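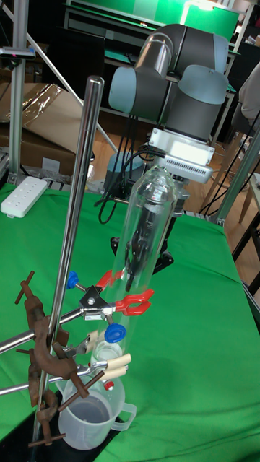 Retort stand on a green cloth. The boss heads are the rusty lumps on the rod, and the red-jawed clamp opens towards the tall glass cylinder.

Retort stand

A retort stand (also clamp stand, and in America usually ring stand) is a heavy base with an upright rod, used for holding glassware and other bits in the air while you get on with something else. You'll find them in school labs, in the sheds of people who distil lavender, in photographers' cupboards and, in my case, on the kitchen table more often than is popular at home. I've written most of the Flendis pages on stands and clamps, so if you've come from the one on boss heads some of this will be familiar.

Name

The name comes from the retort, the round glass vessel with a long downward-pointing neck that chemists used for distilling before separate condensers took over. Retorts are awkward, tippy things and they needed something to hold them up. Hardly anyone uses one now but the stand has kept the name. At school we just said "clamp stand", and my old teacher said "the ironwork", meaning everything on the trolley that wasn't glass.

Parts

There are really only four bits to know.

The base is a flat plate, normally rectangular, with a threaded hole for the rod. Cast iron or steel is usual, painted or enamelled black or grey. Some have little feet. Tripod bases exist as well and I've never got on with them, because I always seem to want the jug exactly where the leg is.

The rod screws into the base. Polished steel is the common sort, and aluminium ones turn up too (lighter, and they get chewed by the screws). The hole is nearly always towards one side of the plate and not in the centre, so that the load can hang out over the rest of the base. If you build it facing the other way the whole lot will try to lie down, and it will pick the most expensive moment!

The boss head is the block that joins the rod to the clamp. It has a slot for each, set at right angles, and a screw for each, mostly with a T-shaped handle or a wing. Open-slot bosses can be lifted on and off without stripping the rod, and closed ones have to be threaded on from the top. I like the open sort.

The clamp is an arm with jaws on the end. The arm sits in the boss and the jaws hold the glass, and a knob or wing screw closes them. You can get two-prong, three-prong, flat-jawed, big round ones for flasks, and rings for funnels.

Jaws and sleeves

Bare metal on glass is asking for trouble, so jaws are padded with something: cork in the old ones, then rubber tubing, and these days a dipped or sleeved coating, often red or cream. The padding does two jobs. It spreads the squeeze, and it stops the glass sliding down. Once it has gone hard and shiny it does neither very well and wants replacing. Cork can be glued back on. For rubber I slip a length of tubing over the prong with a drop of washing-up liquid, leave it overnight to dry out and grip, and cut it flush in the morning.

Three-prong clamps have two fingers on one side and one on the other, and on the better ones each side has its own adjusting screw. That means you can move the centre of the grip sideways a touch without loosening the boss, which is a lovely thing once you've got used to it and a complete muddle before then. I had mine for ages before I understood why there were two knobs. Nobuhle Swanepoel, who edits the glassware half of Flendis, tells new people to bring the single finger up to the glass first and then close the pair on to it, and I've done it her way ever since.

Setting one up

Start with the base on something flat. A cloth underneath saves the table and stops small things rolling off, though a thick one makes the stand rock, so go thin. Put the bosses on loosely at more or less the right heights, lowest first, with the clamp slots facing up so the arm rests in the slot before you've done up the screw. Then offer up the glass with one hand and close the jaws with the other.

Tighten in this order: boss to rod, arm to boss, jaws to glass. The first two can be properly firm. The last wants to be finger-light, just past the point where the piece stops turning. If you find yourself reaching for pliers, something else is wrong (usually a worn thread).

For anything tall, use two clamps. The lower one carries and the upper one steadies, so the upper can be quite gentle. Check from the front and again from the side that the piece is upright, as a long tube can look perfectly straight from one direction and be miles off from the other. I also look at the rod itself. Rods that have worked loose in the base will lean, and no amount of fiddling with clamps puts that right – take the load off and screw the rod back in.
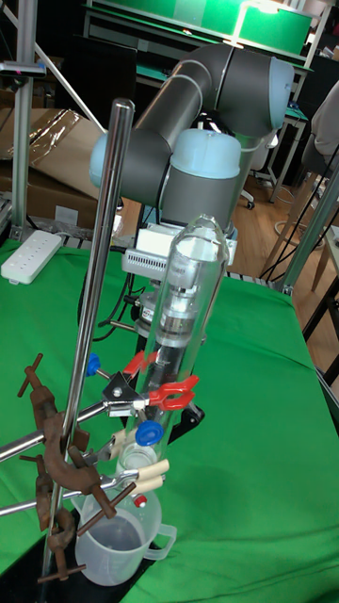
Clamps at different heights on the same rod: red jaws around the middle of the tall glass tube, cream jaws lower down, and a measuring jug underneath.

Leave room below for whatever catches the drips. A plain plastic measuring jug with a handle is my choice over a beaker, since you can whisk it out sideways without your knuckles going anywhere near the glass, and frosted plastic shows the level well enough. Set the jug in place before you fix the height of the bottom clamp. I've done it the other way and ended up tipping the jug at a silly angle to get it in, which rather defeats the purpose of a jug.

Rust

Rust on bosses is normal. They're commonly iron castings, the plating or paint wears off at the slots, and they live in damp rooms near things that fume. Brown and ugly is fine. What matters is whether the screw still turns smoothly and the slot still bites on the rod.

For a seized screw I use a penetrating oil (Pristis is the one on my shelf, any of them will do), leave it until Friday or whenever I next remember, and then work the T-handle backwards and forwards a little at a time. Don't put a bar through the handle. They snap, and drilling out the stump is a whole afternoon. Once it's free, run it right out, brush the thread with an old toothbrush, wipe on a bit of grease and wind it back in. Wipe the outside very well afterwards, as oily bosses make oily fingers and oily fingers drop glass.

If you want to go further, a soak in citric acid will take the brown off, and after that it must be rinsed, dried somewhere warm and oiled the same day or it comes back worse. I did a whole box of bosses like this one February and they looked wonderful for a month. I don't bother now.

Rods are easier. Fine wire wool, a rag, done. Keep an eye out for dents where a screw has been overtightened, because the boss will want to settle into the same dent every time and you'll find you can't set it a hair above or below.

Buying

Second-hand is the way to go. Schools clear them out by the crate and very little can go wrong with an iron plate and a stick. My own oldest set is a Mabaso, bought in 1998 from a school sale, base and rod and a tin of mixed bosses, and the only thing I've replaced is the rubber. New ones are perfectly good too. The Nilach budget base is a bit light for my taste if you're hanging something tall on it, and a heavier plate is worth the postage.

Things to check before handing over any money:
Does the rod screw all the way in without crossing the thread?
Does the base sit flat, or does it rock on a bare table?
Do the boss screws have their handles, and do they turn?
Do the boss slots fit the rod you've got? Thicknesses vary between makers.
Are the jaw screws straight? Bent ones never close evenly.

Never mind the state of the paint, or the rubber.

Other uses

I've used stands to hold a microphone, a skein of wool, a soldering job, a piping bag, and once a bathroom tap while the glue set. They're very good for drying narrow-necked bottles upside down. Model makers spray parts on them. Anyone who has tried to glue a handle back on a teacup will see the appeal straight away, and the padded jaws are kind to glaze as long as you don't nip them up too hard.

See also

Boss head
Burette clamp
Lab jack
Tripod and gauze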